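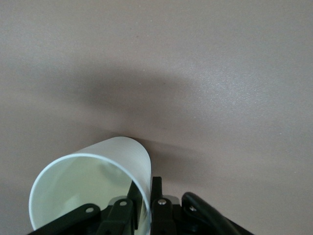
Is a 1000-piece jigsaw still worth doing if you only have one table to eat at? Get a board with a cover and it's a lovely way to spend an evening, and you can still have dinner where you normally do.

Reviews > Games & Puzzles > Accessories

Last updated June 22, 2020

I bought the Skomlow puzzle board in a bit of a mood, after my third attempt at sliding a half-done lighthouse onto a bath towel. It cost me $79, which felt like a lot for something flat. I've done three puzzles on it now and I've mostly stopped grumbling about the price!

The surface is a short gray felt. Pieces stay put when you tilt the board a little, but you can still push a finished section across with the side of your hand (my old roll-up mat from Ereck grabbed everything and never let go). There are four shallow drawers for sorting. I use one for edges, one for sky and the other two for whatever I've given up on that night.

The cover is the part I like best. It drops on top, two little elastic loops hold it, and the whole thing slides under the couch. Measure first, though - mine clears by a hair, and my friend Debora Cirillo had to send hers back.

Now the grumbles. The drawers have no stops, so if you pull too hard you get a lap full of sky. It's heavy once it's loaded, and I wouldn't carry it upstairs alone. The felt also collects cat hair like you wouldn't believe - I go over it with a lint roller between puzzles.

If you mostly do 500s, the smaller Dalsgaard one is $29 and perfectly fine, just no drawers. For the big ones I'd buy the Skomlow again. I've got a harbor scene on it at the moment and the water is driving me up the wall.

14 comments · 37 shares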